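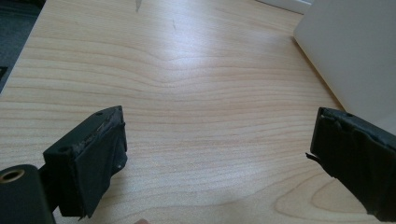 My sister-in-law reckons a pale table is a mistake in any house where people eat beetroot, and that I should have gone for something dark and forgiving. She may have a point. I have thought about it a good deal, usually while rubbing at something with a damp cloth, and I still wouldn't swap.

I do love a light wood top. It's the grain that does it for me, those fine wavy lines running along and then lifting into a soft curve towards the middle, and down near one corner they close up into a rounded oval that I find myself tracing with a finger when I'm on the telephone. Our old table was an Idberg, very sensible, 108 cm long and the colour of gravy, and I don't think I looked at it properly once in all the years we had it.

The new one is a Casado, 152 cm, and it came from the big second-hand place in Urden one wet October. We paid 200 pounds, which felt like a lot on the way home and hardly anything by supper time!

Looking after it has been easier than I feared. I wipe along the grain with warm water and a tiny drop of washing-up liquid, dry it straight away, and keep anything scratchy well clear. There's a faint dark mark I've left alone -- I tried rubbing at one like it on the Idberg and ended up with a dull patch the size of a saucer. Small marks I can live with.

Next job is felt pads for the chairs, and then possibly a runner, though it does seem a shame to cover it up.

Recent posts
Five ways with a stale loaf
The Sonance radio goes back in the kitchen
Airing cupboard, before and after

This site uses cookies to remember your preferences. Accept | Find out more

Contact | Copyright 2021 | Back to top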